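Handover fault (two-arm cells)

A handover fault is a failure in which an object is dropped, crushed or pulled out of place while it is being passed from one robot arm to another. The term is used mostly for bench-sized cells with two arms on a shared rail. The best documented case is the series of faults at the Trudska test site in Erville, which led to a change in the way the cells were programmed.

Background

In a two-arm handover, one arm brings the object to a meeting point and the second arm closes on it. The first arm then lets go. The controller has to decide when the second grip is firm enough for the first to open. If the release comes too early, the object falls. If it comes too late, both arms hold the object while one of them starts to move away, and the load goes into the gripper fingers and the wrist joints.

Erville faults

Trudska ran its handover cells in Erville on control software supplied by Kruger. During a test run of 230 handovers, 18 ended in a fault. In 11 of these the object was dropped. In the other seven, both grippers stayed closed during the retreat move, and one wrist joint was damaged badly enough to need replacement.

The drops were first put down to worn finger pads. New pads were fitted and the drops continued. A review of the logs later showed that the controller treated the second gripper as closed once its motor current rose above a set level. Friction in the finger slides could raise the current to that level before the fingers touched anything. The double-grip faults had a separate cause, a delayed release message that the retreat move did not wait for.

Changes

A revised program was installed in May. It checks finger position as well as motor current, and it holds both arms still until the release has been confirmed. If no confirmation arrives, the cell stops and an operator has to clear it by hand. Trudska's site in Mikesdale received the same program and completed 147 handovers without a drop, though two stops were recorded for missing confirmations.

Safety

A cell that stops in a double grip may still have force stored in its joints. Operators are told to support the object, cut power to one arm only, and open that gripper with the manual release. Hands are kept out of the gap between the grippers until both arms are confirmed idle.
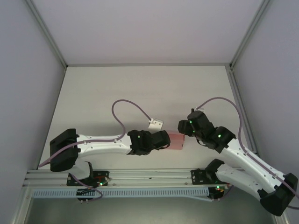 Thin-walled objects are harder to pass than solid ones, as the walls bend under the fingers and the position reading changes with them. The direction of approach also matters. With a pink cup held sideways in the left gripper and its open end toward the right arm, the receiving jaws come in from the rim side, where a cup has no base to stiffen it. A small error in height can put one finger against the edge and push the cup back through the first grip. The revised program slows the last part of the approach for this reason, but it does not detect contact with the rim, and this type of fault is still logged as a normal drop.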